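第4章 双腕セルの立ち上げ(シミュレーション側)

4.1 始める前に

本章では、双腕セル「Wallent」のキッチン構成をシミュレーター上で立ち上げ、引き出し開閉の基準姿勢を登録するまでを扱います。実機の据え付けは第6章です。画面の中ではいくらぶつけても修理伝票は発生しませんが、ここで登録した姿勢ファイルは実機にもそのまま読み込まれます。伝票はそのとき発生します。

必要なもの:
・Jukesex ランタイム(操作卓にインストール済みのもの)
・シーンファイル「キッチン/引き出し」
・ハンド定義ファイル(左右で別々です。名前がよく似ています)

4.2 シーンの読み込みとアームの原点合わせ

1. 操作卓で Jukesex を起動し、ポート3300に接続します。接続ランプが黄色のまま変わらない場合は、前の担当者のセッションが残っています。「強制解放」を押す前に、その人がまだ席にいないか見てください。

2. シーンを読み込みます。カウンター、キャビネット、鉢植えが表示されれば成功です。鉢植えには衝突判定があります。飾りだと思って衝突対象から外すと、経路計画は葉の中を堂々と突っ切る解を返してきます。

3. 左右のハンド定義を割り当てます。逆に割り当ててもエラーは出ません。親指の位置がどうもおかしいと感じたら、その感覚を信じて割り当てをやり直してください。

4. 速度上限が100%になっていないことを確かめます。初期値は100%です。なぜ初期値が100%なのかは、初版からずっと問い合わせ中です。

5. 「原点合わせ」を実行し、続けて「上方アプローチ」を選びます。アームが斜めに伸び、手首がキャビネットの上へ向かいます。
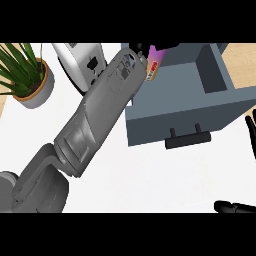

図4-1 上方アプローチ。前腕は家電の手前を斜めに横切り、手首のそばに円筒形の容器がある。右端はもう一方のアームの指。

注意:この姿勢では、前腕と家電の間隔が画面上の印象より当てになりません。斜め上からの視点では奥行きがつぶれて見えます。必ず視点を真横に切り替え、距離表示の数値で判断してください。「見た感じ大丈夫」は本書の定める確認方法に含まれていません。

6. もう一方のアームは、キャビネットの右側で待機させます。指先がキャビネットの側面に入り込んでいる場合は、待機点を外側へずらして保存します。保存ボタンは画面の右下にあり、隣は「全姿勢を破棄」です。

4.3 引き出し開姿勢の登録

7. 「引き出し」タブで「開」を選び、引き出しを手前に出した状態にします。内部に物がある場合は取り除いてください。空の状態で登録しないと、中の物まで引き出しの形状として記憶されます。

8. 左手を指を揃えた形でカウンター上に、右手を引き出しの手前の角の近くに置きます。この配置が、以後のすべての動作の基準になります。

9. カウンター上の小物を確認します。カップが横倒しの初期配置と、直立の初期配置の両方が同梱されています。登録作業にはどちらを使っても構いませんが、途中で切り替えないでください。ライムは家電とキャビネットの間に置きます。小さいので見落とされがちですが、物体一覧では先頭に出てきます。

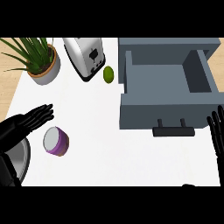

10. 「姿勢を登録」を押し、名前を付けます。「最終」「最終_新」「最終_本当」はいずれも使用済みです。

4.4 動作確認

11. 制御周期を133 Hzに設定し、引き出しの開閉を通しで再生します。取っ手は2本の支柱で留まった棒状のもので、指は棒と前板の間に入ります。棒そのものを上からつまむ設定も選べますが、おすすめしません。

12. 再生中に「関節余裕なし」の警告が出たら、次の順に調べます。
 a. 待機点の保存漏れ
 b. ハンド定義の左右
 c. 家電の位置(手順5の後に動かした場合)
それでも消えないときは、手順3へ戻ります。多くの場合、b を調べたつもりで調べていません。

13. 問題がなければログを書き出し、Vakulenko 形式で保存します。Rivetti 形式も選択肢に残っていますが、読み込めるソフトが社内にもうありません。

お手入れ:シミュレーターに油を差す必要はありません。ただし衝突形状のキャッシュは毎年1月に消去してください。放っておくと、撤去したはずの棚に見えない角が残り、アームが何もない場所を律儀によけて通るようになります。

読者コメント

pakupaku_arm
手順12のb、まさにそれでした。半日返してください。

Gerrit Postma
鉢植えの葉ですが、衝突形状を一枚ずつ計算すると操作卓がかなり重くなります。鉢と葉をまとめて円柱に置き換えても登録には支障ありませんでした。次の版に載せてもらえませんか。

夜勤の制御係
「全姿勢を破棄」の位置、前の版のコメント欄でも同じことを書きましたが、せめて確認画面を出してほしいです。

お問い合わせ:Wallent 取扱説明書編集係 | © Wallent 無断転載を禁じます | ページの先頭へ戻る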